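Sindari two-arm packing cell

Bench-mounted cell for gift tins, boxed cards and other small printed goods. Made by Dritance. Suits packing rooms where the product changes often and the batches are short.

Overview | What's included | In use | Specifications | Service

Overview

The Sindari is a two-arm cell that takes over the handling part of small-goods packing: picking up the item, turning it, and setting it down the right way around for the person at the next station. It is built for printed items that have a front and a back and a right way up, where a fingerprint or a scuff on the lid means the piece goes in the seconds bin.

Most of our customers run it beside an existing packing bench. One person looks after the cell and does the work the arms don't do, such as ribbon, tissue, inserts and the final look before the carton is closed. The cell does not set the pace for the room. If the out tray is full, the arms stop and wait until someone clears it.

Both arms are fixed to one rail along the front of the cell, so the distance between them stays the same when the bench gets bumped or moved. The work surface is walled on three sides. The wall covering can be swapped, and customers have put up everything from plain white board to leftover wallpaper.
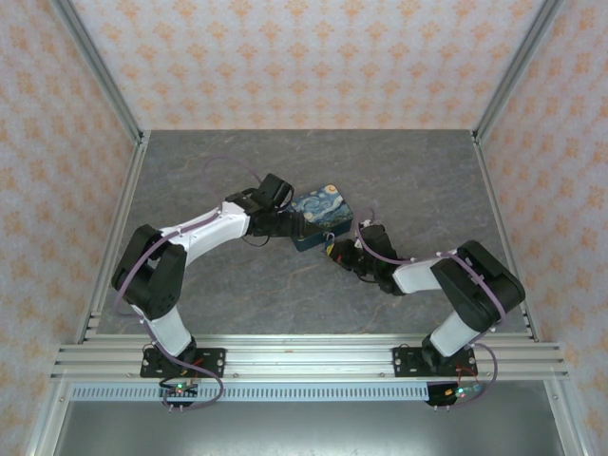

Both arms at a tin with a night-sky print.

What's included

Two arms with grippers and mounting plates
Slotted aluminum rail
Work surface and wall panels
Control boards and wiring
Fixed camera and one camera at the gripper
Stop button on a lead, to be placed where the operator wants it
Spare finger pads, one set
Printed setup guide and wall chart

The bench is not included. It should be level and should not share legs with a machine that shakes.

In use at Bonsu

Bonsu packs museum-shop goods for several clients and took its first Sindari in March. The packing room had been losing people to wrist and thumb trouble, mostly from the tins. A tin is light, but on a long run the same hand turns it the same way all shift.

The first weeks were slow. The arms were set up for one size of tin, and each new product needed a person to walk the cell through the pick by hand and save it. Bonsu wanted the packers to do this themselves instead of calling an engineer, so we rewrote the teaching screen with them. It now uses the product names from their own job sheets. A new product takes six saved positions, three for each arm.

Jobs in the room changed, and buyers ask us about this more than anything else. Nobody was let go at Bonsu when the cell came in. The hours that went to turning and placing moved to checking and to small custom orders, which the room used to turn away. The shift lead now plans the day around which products are already taught and which are not. Two packers are trained to teach new products, and Bonsu pays a higher hourly rate for that work. We suggest other buyers settle the pay question before delivery — it came up at Bonsu on day one.

There is also a loss to mention. Packing by hand was done in pairs, with talk across the bench. With the cell running, one person can end up alone at the end of the room. Bonsu turned its bench so that the operator faces the others, and we now put this in the layout drawing we send with every quote.

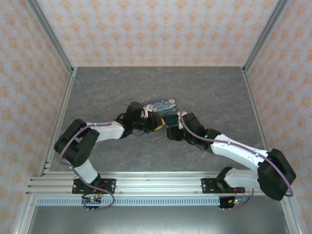 Sajib Sheikh told us that he had been against it to begin with, that the part he missed was choosing his own order of work, and that he got most of that back once he could teach the cell himself. He still thinks the out tray is too small. A larger tray is now listed under accessories.

Ljubica Papadopoulos asked for the stop button to be on the left, where she could reach it with an insert still in her other hand. All cells now ship with a lead long enough for either side.

Handling printed surfaces

The grippers have molded finger pads. They are made to hold an item by its edges and keep off the printed face. Pads wear, and a worn pad will start to mark a glossy lid before it starts to drop anything, so check them at the start of each shift. Changing a set needs one small screwdriver and no recalibration, as long as the new pads are the same type.

Plisilora, the software that comes with the cell, shows the gripper camera next to the fixed camera. Operators use the close view mainly when teaching, to see where the fingers meet the corner of the piece.

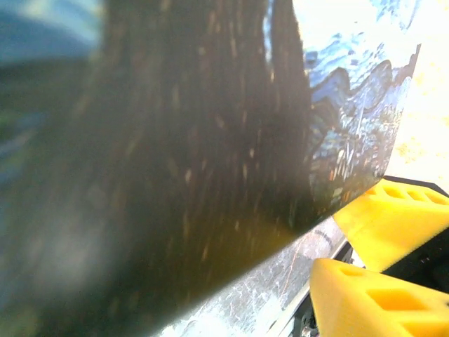

Gripper camera view: yellow fingers at the corner of a printed panel.

Specifications

Arms: 2, fixed to a shared rail
Largest item weight: 300 g per arm
Stored products: 37
Operator training: 10 hours, on site
Software: Plisilora, one license per cell
Screen languages: English, Spanish
Cable routing: along the outside of the arms

Not suitable for

Unwrapped food
Glass
Items with loose ribbon or string already attached
Rooms where the bench is hosed down

Service

Training is included in the price and is given to the people who will run the cell. We ask that a supervisor sit in for the first part. Please don't book it for the same day as a large order.

Spare pads and cables are kept in stock. Control boards are swapped by our own staff. If an arm stops and its board shows a fault, press the stop button, leave the item where it is, and call the service line printed on the wall chart. Packing can go on by hand at the next bench in the meantime, and we recommend keeping one hand station set up for this.

Accessories

Large out tray
Finger pads, pack of four sets
Extra wall panels, plain
Bench riser for standing work

Prices are given on request and depend on the number of cells and the distance to your site. Send us a sample of each product you plan to run, including the awkward ones. Samples are returned with the quote.

Page updated June 2018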